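Home Features Work Tech Podcasts Subscribe

The laundry lessons
By Marichka Vakulenko
December

I have folded 75 pieces of laundry this week and only a few of them were mine. By Friday my thumbs ached in a spot I didn't know thumbs could ache, and I'd developed strong feelings about sleeves.

It started with a call to Stirkora, a small company that pays people to do chores with a pair of hand-held grippers so that a robot can learn from the recordings. I wanted to write about the folks doing the teaching. Ruwan Bhuiyan, who runs the home sessions, said sure, but I'd have to take a shift first. Fine! I fold clothes all the time. How hard could it be?

Well. You squeeze a handle, two chunky fingers close, and that's all the hand you get. No pinky to hold down a corner, no chin to pin a towel under (I apparently use my chin constantly). My first shirt took me over 10 minutes and came out looking like a burrito. Ruwan watched the recording with me afterward and was very kind about it, mostly.

"You're rushing the grab," he told me. "Open wide, get low, then close. If you jab at it, the robot's going to jab at it too."

That last part got in my head. Every bad habit goes in with the good ones, so the teachers get picky. Judite Leitão has been at this for 21 months and she smooths a sleeve with one slow sweep, same speed every time, like she's icing a cake. She used to fold display stock at a clothing store and says the pay is about even, but now she gets to sit down between takes.

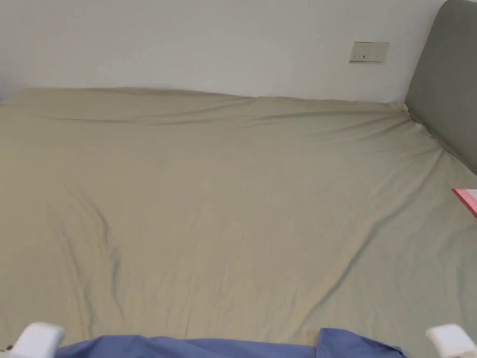
Photo: Stirkora

Beds are the favorite place to work, at least with this crew. There's room to spread a thing out and chase it when it slides, and you can leave a few wrinkles in the sheet, which Judite likes. She figures a robot that only ever sees a perfect bed is going to panic in my apartment. She has a point there.

Some sessions are done by remote control instead, with the teacher in one room and the arms in another. I tried that for an hour and dropped the same sock 6 times. There's a tiny lag - you feel it in your teeth - and Simão Macedo, who makes it look easy, told me to stop looking at my own hands. I'm still working on it.

My next shift is dish towels. I've been practicing at home with salad tongs.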